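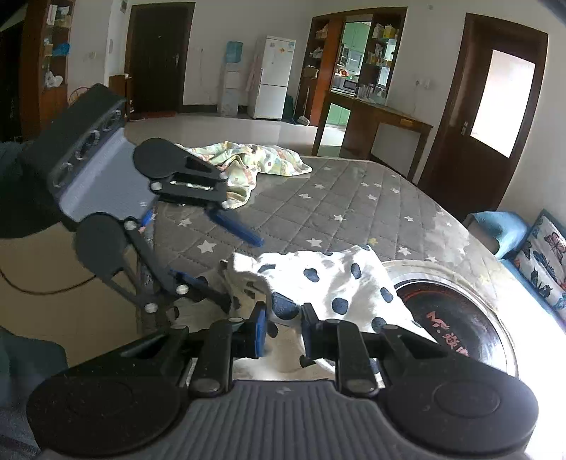 About Gornero

Hi, and thanks for clicking on the page most people skip! I'm the one who answers the emails, writes the instruction sheets and (most weeks) cuts the string, so it seems only fair that I should be the one to write this.

Gornero makes science kits for kids between six and thirteen, and almost all of them are about sound. We're in Plesside, up a flight of stairs over what used to be a shoe repair place, and on warm days the hallway still smells of polish.

How it started

I taught fourth grade in Tinilton for a long time. Every March we did the sound unit, and every March I was up late the night before with a box of rubber bands and a stack of tissue boxes, trying to remember which ones had worked the year before. The textbook gave sound four pages and a drawing of an ear. My students wanted to know why their voice sounds wrong on a recording, and whether you could hear a whale through a pipe, and what would happen if you made the string telephone reach all the way to the gym. (We tried it with 90 feet of kite string. You could hear somebody talking, but you couldn't tell what they were saying, and the person on the other end was standing in the drinking fountain line being bumped by everybody.)

In 2020 I was teaching from my dining table like everyone else, and I started putting paper bags together for families to pick up from my porch. Each bag had two cups, string, a balloon, a few straws, a wooden ruler and a sheet of things to try. I figured I'd make one round of them and stop. Then a teacher from another school asked if she could have enough for her class, and after that I bought a label printer, and that was pretty much the end of my dining table.

What we make

The first real kit was the String Telephone box, and it's still the one we send out most. After that came the Straw Oboe, the Bottle Organ (you supply the bottles, please rinse them) and the Box Guitar. The newest one is called Ra, named after a cat who used to sleep in the packing paper, and it's a set of chimes you cut and tune yourself. Ra took me far too long to get right. The first version had tubing so soft that it went thud, and the second one was lovely but you needed a hacksaw, and I was not going to mail hacksaws to third graders. The one we sell now comes with the tubes already scored, so you snap them at the line and sand the end smooth. It still makes a mess. Put newspaper down!

Everything gets tried by kids before it goes on the site. I have a group that comes by after school and they are merciless. One of them told me the oboe instructions were "for grandmas," and she was right, so I rewrote them with half the words. If a step gets the same wrong result from three different kids, the step is the problem and I change it.

We don't put batteries in anything. I've got nothing against batteries, I just like it when a kid can see every single piece of the thing that's making the noise. Plus the replacement parts are then stuff you've already got in a kitchen drawer.

Schools and libraries

The class packs are made up for 24 or 30 kids, and they come with spares, because cups get stepped on. Inside the lid there's a page for the teacher that tells you how long each activity takes with a real class, including the time it takes to get everyone quiet again. I'm proud of that page. Last spring we shipped our 1000th class pack, and I ate a whole cake about it over the course of a weekend.

If your school is anywhere near Plesside I'll come out and run the session with you. I bring the long tube — it's 2000 millimeters, and it just fits in my car if I fold down the seat and drive with my elbow in. Kids take turns humming into it and feeling the far end with their hand. No charge for schools in Tinilton, I owe them that for all the rubber bands.

A few things people ask

Yes, we sell single parts. Write to me and tell me what you lost.

No, the Bottle Organ isn't coming in a bigger size. I know. I'd like one too.

Yes, you can pick up from the workshop, but let me know first, as the downstairs door sticks and I have to come and shoulder it open from the inside.

We do ship to homeschool groups at the school price. Just put the name of the group in the notes box when you check out and I'll fix it on my end.

I write back to everybody, usually at night, and I love getting recordings of what your kids made — even the awful ones. Especially the oboes.

Page updated 11 June 2025

Share this page
14 shares
3 comments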